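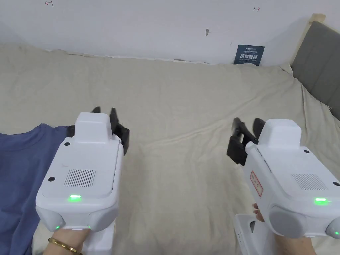 Kit list for the autumn, first go

Writing this fast, Kelly Dobson wants a number from me before lunch and I've been putting it off since August. So this is the working out. The tidy version goes to her, the messy one goes here.

For anyone new: Condon is our laundry project. Get a robot arm to pick clothes up off a bed, fold them, put them down somewhere sensible. Before the arm gets a go we do it ourselves with a pair of hand grippers, over and over, and record it. Beds are harder than tables. Everything sinks.

The question is what we buy next and what can wait until spring. I've got a pot of money that's smaller than I asked for and a list that's longer than it was last week.

Hand grippers

We have one pair from Pendlow. Good things. Trigger feels right, fingers close square, light on the side is easy to spot when you're in the middle of a job. I'd buy them again and I'm going to.

Price for a second pair is £447 with the handles, before VAT. I asked if that moved at all if we took two pairs. It doesn't. Fine.

What I want is one spare pair, complete, in a box, charged. At the moment if one side goes down the whole day stops, and we've got a person stood there being paid to hold a broken thing. Happened twice. Second time we lost an entire afternoon and I'd have spent the £447 on the spot out of my own pocket to get it back.

Not buying the longer fingers. Tried a borrowed set and they flap about on anything thin. Might be different for towels, I don't know, but we're not short of ways to pick up a towel.

Finger wear is the other one. The black finish is scuffing. Doesn't seem to change the grip but I've put a set of spare fingers on the list anyway, £83, and if Kelly wants to cut something that's the one I'd let go of first.

Batteries and leads

Boring bit. Skip if you like.

A battery does 90 minutes if you're lucky and then we wait. So we need enough to swap, which we've never had, we've just planned our tea breaks round the charger. Clegg do a multi charger that takes the lot at once and it's £100 on the nose. Yes. Buying that. Should of bought it at the start.

Also leads. Always leads. I priced up the pluggy short ones and the long ones and the long ones are a false economy, they end up on the floor and someone treads on them. Short leads, a proper clip on the rack, label both ends.

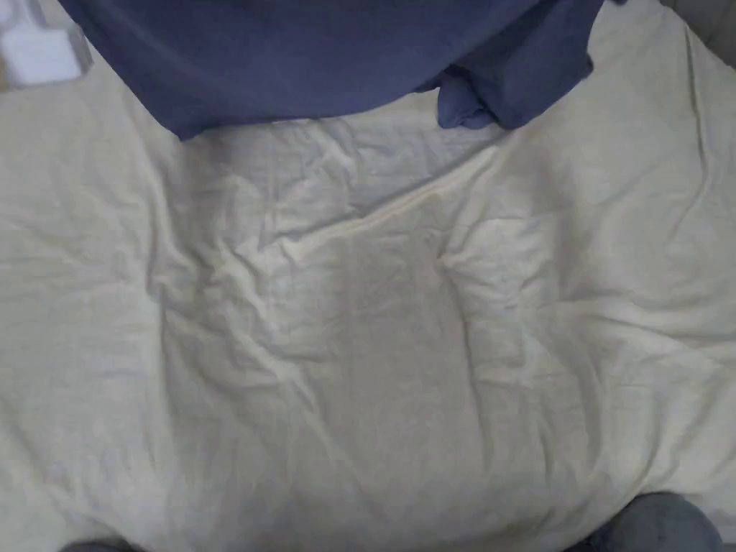 Then there's the bedding, which I left off the first budget completely and got told off for. You need more than one sheet. You need it to look different from one day to the next or whatever you train just learns that particular sheet. Same with the clothes. Dark on pale is easy mode. I'd like a pile of pale things on pale sheets, and a pile of dark on dark, plus some patterned stuff that'll make everybody miserable.

Charity shop for all of it. Not ordering clothes new from a supplier, that's daft. Only rule is nothing with loose beads and nothing that needs its own wash. I've put a small line in for this and called it "soft goods" so it sounds like I know what I'm doing.

Oh and a laundry run, somebody has to pay for that too. Going in under running costs, not kit. Kelly will have views.

Head camera

This is where I keep changing my mind. Vondley have a newer mount that sits lower on the forehead and spreads the weight out, and I tried one on for ten minutes and liked it. Ten minutes is nothing though. The one we've got is fine for the first half hour and then you start tipping your head back to ease your neck, and then the view drifts up the wall and you've got lovely footage of paint.

Want to borrow the Vondley for a full day before I commit. I've emailed. If they say no I'll leave it until spring and pad the old one with foam. Not putting it in this round at full price, I've put it as a maybe with a question mark, which Kelly hates.

The arm itself

Not yet. I know. Everyone asks.

Reasons, quickly. We don't have enough good recordings to be worth it. The room's tight – the bed takes up most of the floor we'd want and you can't get a base on wheels in beside it without shifting the rack. And every month we leave it, we know a bit more about what we need it to reach. If I'd bought in the spring I'd have bought one that was too short, no question.

What I have done is ask for lead times so I'm not starting cold. Worth doing early, even if you're nowhere near ordering. Ask for delivery, ask what training costs, ask who comes out when it breaks and who pays for their petrol. That last one has wrecked a budget for me before, different job, long story.
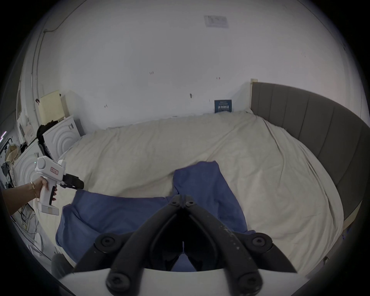 Both grippers on the go over the duvet, blue garment next up.

People time

Easy to forget it in a post about kit but it's most of the money. Squatting and leaning over a bed is hard on the back and I've stopped planning full days of it. Half days, swap over, someone different on the grippers after the break. It also gives you different hands in the recordings, so that's a bonus I'm claiming I planned.

If I had to choose between the spare grippers and another month of someone good to use them I'd take the person. Luckily it's different pots so I don't have to.

Where it's got to

Spare pair from Pendlow, yes. £447.
Clegg charger, yes. £100.
Spare fingers, yes unless cut. £83.
Short leads and clips, petty cash.
Soft goods, small line, charity shops.
Vondley mount, maybe?
Arm, spring at the earliest, lead times only for now.

One thing I haven't costed is storage. Recordings pile up far quicker than I thought and we're deleting things to make room, which is no way to carry on. I need to ask what the drives we've already got will take before I put a figure down. If anyone's done this on a small budget and has a set up they don't hate, leave a comment, I do read them, just slowly.

Right, sending Kelly the spreadsheet now. Will update when it comes back with red all over it. Also need to chase the VAT thing with Pendlow, definately forgot that.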